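Jestevside open afternoon, August

I went to Jestevside for the laundry room, having paid 4 pounds for the bus and told everyone at home it was research. Liesl Kuster met us at the door and talked about collars all the way down the corridor.
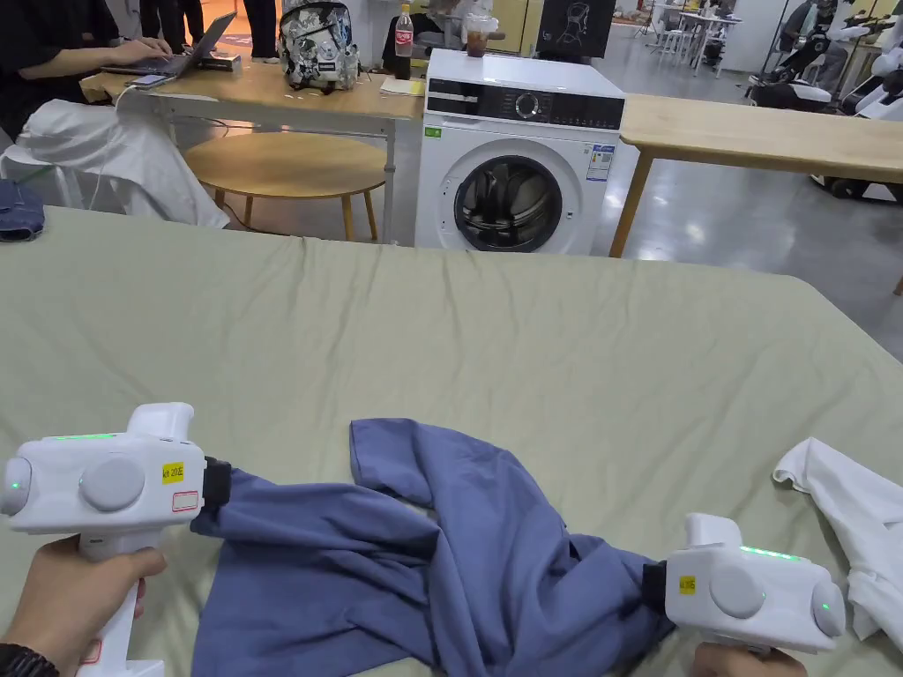 The blue shirt, early on, with the washing machine behind.

Liesl holds that a shirt should be flattened before anyone has opinions about it. I fold mine in mid-air, against my chest, and was advised to stop. There's a big table under a sage-green sheet, more wrinkled than I'd have dared for visitors.

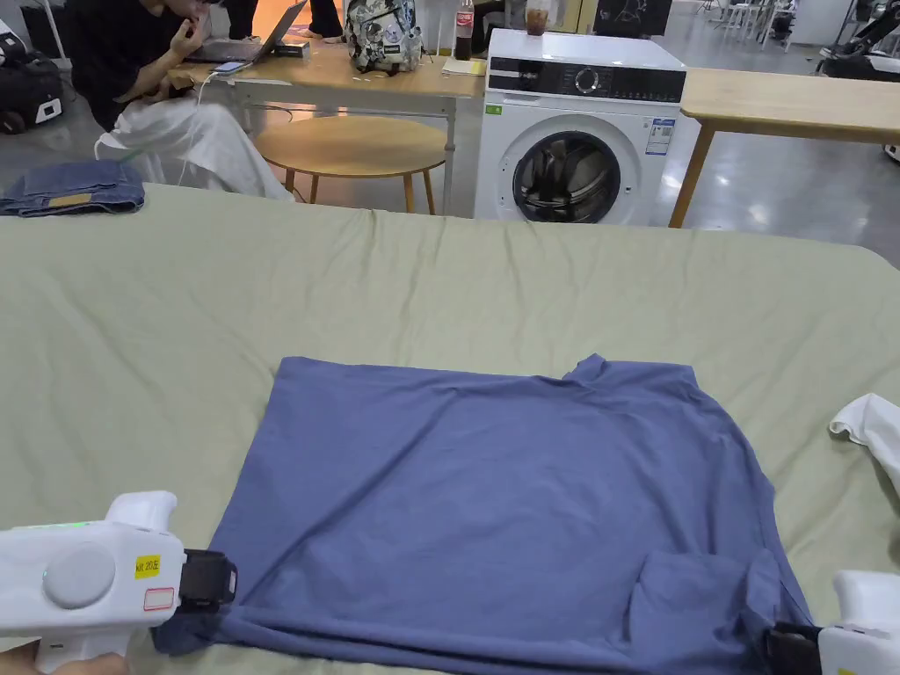

Hems first, then, and sleeves when you've calmed down. Yu-na Ma, who had come over from Vordale with me, took 3 pages of notes and has since folded nothing.

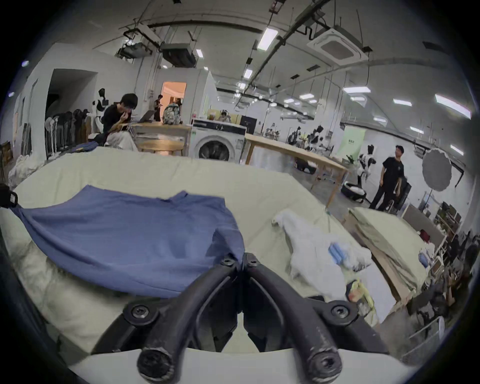

Blue on the left, white still waiting its turn, khaki on the next table.

People got on with their laptops throughout, which I found restful. I asked how long a shirt ought to take and was told 20 seconds. Mine at home take until the weekend.

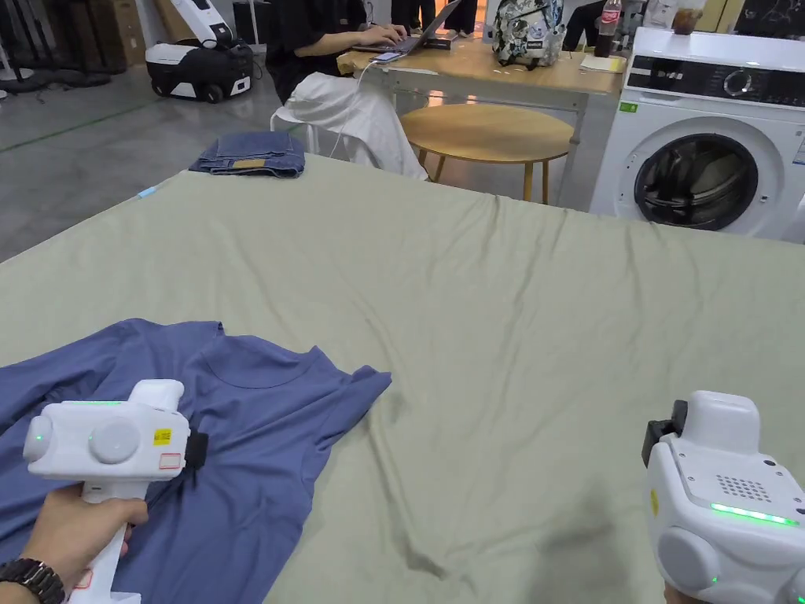
Long sleeves are where I come unstuck — there's always one that wants to be elsewhere. Tea was at four, and the biscuits were from Hofstetter, slightly bent.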